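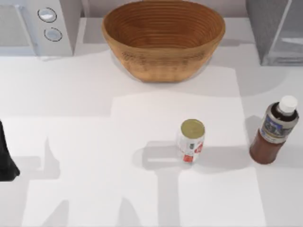

Section 4. Setting up object segmentation in Pultura

The Pultura perception module turns each rendered view into a list of object masks, poses and confidence scores, and the planner reads that list before it builds any motion. Segmentation must be tuned once for every new scene file. The kitchen counter scene is used throughout this section. Shadows are the main source of false masks in it: the gray arm and gripper silhouettes on the white counter have blocky outlines, and at default settings the module can report them as separate objects. The can is a second trouble spot, as its own shadow runs into a larger one and the two may be merged into the can mask.

4.1 Before you start

The simulator and the perception module must run the same scene revision. Wuto, the scene loader, prints the revision number in the console at start-up. The steps below were checked against revision 579.

4.2 Tuning the masks

1. Load the scene in Wuto and pause the clock.
2. Open Perception > Masks and select the external view.
3. Set Shadow Rejection to 2. The default is 0.
4. Click Recompute. Wait for the status field to read Ready.
5. Step through the mask list. Delete any mask that lies flat on the counter plane and has no height.
6. Select the can mask and check its lower edge. If the mask spreads to the left along the counter, raise Edge Weight one step and recompute.
7. Save the profile under the scene name.

Note: Shadow Rejection values above 5 remove dark, thin objects as well. The gripper fingers are usually the first to go.

Caution: Do not save a profile while the clock is running. The planner may load it halfway through a motion.

4.3 Registering the microwave knobs

Articulated parts are not found by segmentation. Each knob is entered by hand as a rotary joint with an axis, a center and a travel range.

1. Switch to the close view of the microwave.
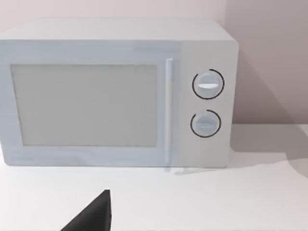 Figure 4-2. Microwave front with upper and lower knobs; gripper finger at bottom.

2. Open Perception > Joints and choose Add Rotary.
3. Click the center of the upper knob. The axis arrow should point straight out of the control panel.
4. Align the zero marker with the horizontal grip ridge.
5. Enter 90 in Travel (degrees) for a first test.
6. Repeat for the lower knob. Give it a separate joint name - the planner rejects duplicates without a warning in the log.
7. Add the door handle as a grasp region only. Door motion is covered in Section 6.

Note: The ring printed around each knob is part of the panel texture. Do not use the gap in the ring as the zero position.

4.4 Checking the result

Run Tools > Dry Plan with the upper knob as target. The planner returns a path and a clearance value in millimeters. A clearance of 14 or more passes. For lower values, check the joint center first, then the finger collision mesh.

If Dry Plan reports "no approach", the axis is most often reversed. Choose Flip Axis and run the check again.

Profile format maintained by Taha Ramadan, Gurembridge. Send corrections with the scene revision and the full console log attached.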